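Trucos de taller para quien vive (o quiere vivir) de un blog de afiliados
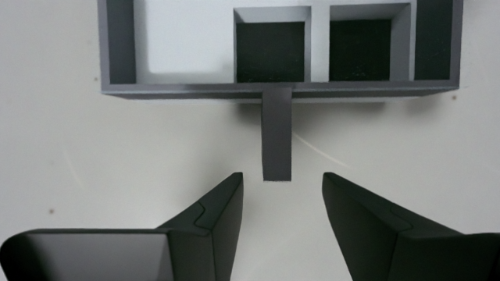
Llevo ya unas cuantas temporadas publicando enlaces de afiliado desde la mesa de casa, y si algo he aprendido es que esto se parece mucho a tener un taller pequeño: si no recoges al final del día, a la mañana siguiente no encuentras nada. Así que hoy os cuento mis manías de orden, que son muchas y algunas un poco de abuela, pero a mí me han ahorrado bastantes disgustos.

Empiezo por los enlaces, que es donde se me iba el dinero. Yo los tenía repartidos entre borradores, correos viejos y notas sueltas, un desastre. Ahora tengo una sola hoja de cálculo con el nombre del programa, la página donde está puesto el enlace, la fecha en que lo revisé y la comisión. Cuando me puse en serio salieron 700 enlaces (¡700!), y muchos de ellos llevaban a productos descatalogados. No intentéis arreglarlo todo en una tarde. Yo hago 50 cada vez, con un café al lado, y cuando acabo cierro el ordenador aunque me queden ganas de seguir.

Un truco sencillo: ordenad la hoja por visitas y empezad por arriba. En mi caso, la reseña de las cafeteras Hevora traía más clics que todo el archivo de invierno junto, y llevaba desde febrero apuntando a una página de error. Qué rabia me dio, de verdad.

Las etiquetas de seguimiento. Ponedles nombres que vayáis a entender dentro de un año. «Prueba2bis» no sirve. Yo uso la sección, una palabra del artículo y si el enlace está arriba o abajo, todo en minúsculas y con guiones. En la red Drornora los informes se pueden descargar con esas etiquetas, y así veo enseguida qué botón funciona y cuál está de adorno. En Brumadlow el campo es más corto y hay que abreviar, así que guardo la lista de abreviaturas en la primera pestaña de la hoja.

Luego están los cobros. Apuntad por separado lo pendiente y lo confirmado, y no gastéis lo pendiente, que las devoluciones llegan cuando menos apetece. Tengo una carpeta por programa y dentro una por trimestre, con la factura y el justificante juntos. Una campaña de Schwaiger me validó las ventas meses después, cuando ya ni me acordaba de haberla hecho, y encontré los papeles en un minuto.

Para los textos, una costumbre que me va muy bien es escribir la reseña entera sin un solo enlace y ponerlos al día siguiente. Se nota muchísimo en el tono. Con 5 enlaces tengo suficiente hasta en los artículos largos, y eso que algunos se me van hasta las 3000 palabras (ya veis que me enrollo). El aviso de afiliación lo coloco al principio, en letra normal, bien claro.

Y las imágenes, comprimidas antes de subirlas y con un nombre que diga algo. Yo las guardo en la misma carpeta que el borrador, y cuando publico muevo la carpeta completa a «terminados».

Si usáis otro sistema para los enlaces caducados, contádmelo en los comentarios, que ando buscando algo que me avise sin tener que mirarlo yo. La próxima entrada irá sobre boletines y cómo limpio la lista de suscriptores.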